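**Progress report to the Iltlow Fund: the Fornham court help desk**

Dear Qistina,

Thank you for your patience with this one. I know I promised it before the end of September, and I kept putting it off in the hope of having the last of the figures from the clerk's office, which came through yesterday afternoon (with a very kind note from the clerk, who has been a friend to us from the start).

The short version is that the desk is open, it is busy, and we are still inside the budget you gave us. We have helped 329 people since the grant began. Most of them came about small theft charges, unpaid fines or a missed hearing, and a good many had never set foot in a courthouse before and were frightened half to death by the letter they'd been sent. I wish you could have heard some of the thank-yous!

Of those 329, we went along to a first hearing with 99. The rest wanted something smaller: a form explained, a phone call made, a date checked, or in one case just a cup of tea and someone to read the summons out loud, slowly, twice. I had thought when we wrote the application that going to hearings would be nearly all of the work, so you'll see that the hours in the budget sheet have shifted toward the desk itself. I hope that's all right with you. I'd be glad to talk it over if it isn't. 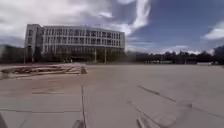
The missed hearings deserve a paragraph of their own. When somebody doesn't turn up on a shoplifting charge, a warrant goes out, and a matter that might have ended with a fine can end with a night in a cell. We helped 63 people get a warrant lifted and a new date set. Several had moved and never got the notice, and one gentleman had the right day and the wrong month. The duty lawyers at Wibisono have been very good about taking our calls on these, even late in the day.

Now for the parts that have gone less well. The reminder messages, which we bought through Plerska, started six weeks later than planned. Some of that was their setup and some of it was me, as I hadn't understood that we needed a signed consent form from each person before we could text them a court date. We have the form now, in plain wording, and it is working nicely, but I can't tell you yet whether the messages bring more people to court. I'd like to leave that for the next report, when there will be something worth saying.

We have also struggled with evenings. People who work days can't get to us before we close, and the one late session we tried was so full that we had to send folks home with a phone number. Wulan Lumenta, who runs the desk and has the patience of a saint, would like to try a regular late opening until 7:30. There is $3,000 left in the travel line that we won't need, and I'd like your permission to move it over to pay for her extra hours and for the interpreter.

Would you let me know about the $3,000 when you have a moment? An email is plenty. The spending sheet and the revised consent form are attached, and you are welcome to come and sit with us at the desk any morning you like. Mornings are best if you want to see it busy, and please do come hungry, as Wulan bakes.

With warm thanks from all of us at the Fornham desk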